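Home Robot Good Practice Group: minutes of the Wednesday meeting, 04/12/2024
Notes typed up by Liis Mockus (yes, me again, so send complaints my way)

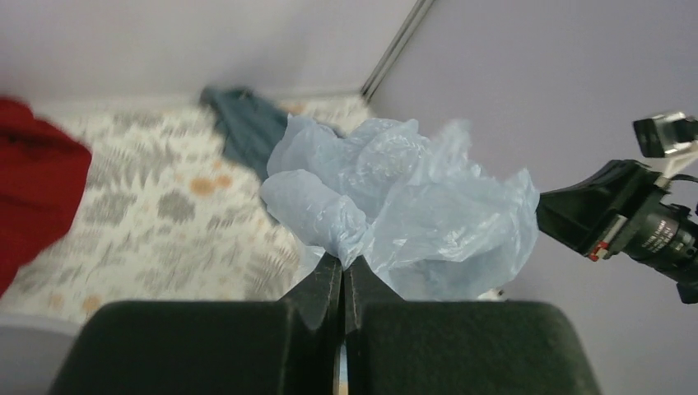 Light blue plastic bag held between the gripper fingers, second arm at right. See item 2.

1. Last time's notes
Passed with one fix. I had written that Vollarlow wanted the speed limit dropped from the draft, and what they wanted was for it to be moved to the appendix. Sorry, Vollarlow! It's in the appendix now.

2. Thin plastic and bedrooms
This took up most of the evening, and I enjoyed it more than I thought I would. The draft rule said "light household items may be handled without special checks," and the Petkov people have never liked it. Their point is that a bag weighs next to nothing and still causes more trouble than a full mug. You can see through parts of it, it bunches up, and the edge a camera picks out may just be a wrinkle. We had the picture up on the wall while we talked, and it helped a lot (look at how the bed edge and the wall come through the thinner bits of the bag).

Taltier asked if we should ban film plastic on beds completely. I said I couldn't go along with that, as beds are where people put things down, mine included. After a good deal of back and forth we landed on this wording for section 5:

"Thin, see-through film is to be treated as its own class of item. The arm shall grip it at a gathered point, lift it clear of any bedding before moving sideways, and never let go of it over a pillow or over a person. If a person is lying or sitting on the bed, the task does not start."

Pesska wanted "gathered point" explained, so there will be a short note with it: a place where several folds come together, and not a single flat layer. Everyone was fine with that except for the word "several," which we're leaving alone until somebody comes up with a better one.

We also talked about small things that end up behind or inside a bag. There's a little white object partly hidden by the plastic in the picture, just over the right-hand finger, and we spent ages on that! Petkov's suggestion is that the operator has to be able to say what is in or behind a bag before it goes in the trash, and if they can't, it goes in a tray for the owner to sort. I love this one. Agreed, with the tray to be called "the owner's tray" all the way through the document.

3. Two arms in one workspace
The draft asks for a fixed gap between arms at all times. Vollarlow says that makes folding a sheet impossible, and I think they're right. New wording: the gap can close only when both arms are on the same task and under the same stop button. Pesska voted against and asked me to write down that they'd like the stop button tested before every session. Written down!

4. Comments from the public
We got 59 on the last draft, which is wonderful, and more than 5 of them were about cats. Cats get their own paragraph. Taltier is drafting it.

5. Privacy
Short one, we were running late. Laundry and bedding count as personal belongings, so homeowners get to see any recordings of them first and can say no. No objections.

To do
Liis: clean copy of section 5, plus the note on gathered points
Petkov: one page on the owner's tray
Taltier: cats
Vollarlow: stop button wording, 2 versions please, one short and one long
Pesska: send me the test checklist you read from, I couldn't keep up

The full draft goes out for a vote in June. Next time we start with item 3, while we're all still awake.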